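Two arms, earbud cases, and a cable that hates me

benchrat_21
Posting from the shared shop again. I've got the two arms working on earbuds and cases now (yellow bin for cases, blue and red tray for the buds) and I'm pretty happy with it! The Marnska controller took me most of July to tune. Grip force is still a guess, and those glossy shells are slippery little things.
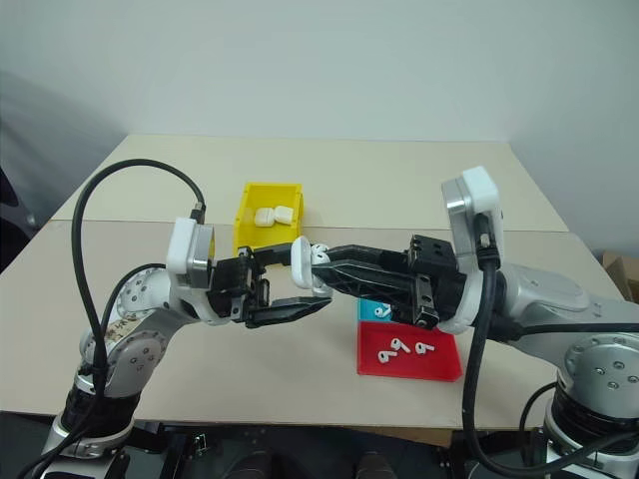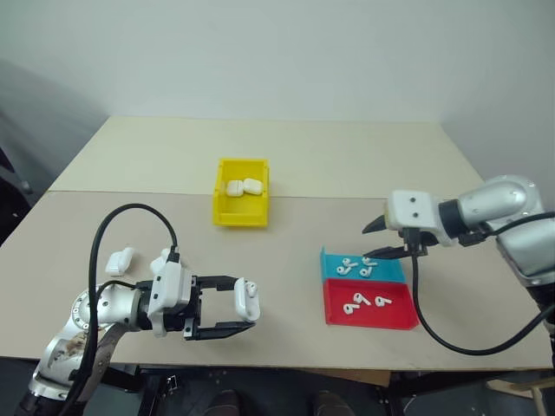
Cycle time is 21 seconds if nothing goes wrong, which is not often. I'm thinking of putting rubber tips on the fingers before I touch the code again. Anyone tried the Preno ones?

gatchalian_fan
Skip the rubber. Mine peeled after 800 grabs and left gunk on everything. Slow the close down instead.

solderblob
Disagree, rubber's fine if you glue it right. I'd worry about the cable on the right arm, it hangs down way too low. Clip it to the forearm before it snags a tray.

benchrat_21
Yeah, the cable's on my list. It already pulled a connector loose twice, ugh. Slowing the close costs me 2 seconds though...

gatchalian_fan
2 seconds is nothing. What are you racing?

mo_torque
Jakuma sells a silicone sleeve, no glue. I paid 175 for the set, which hurt, but they're still on.

benchrat_21
175?? OK, slower close it is. Will report back.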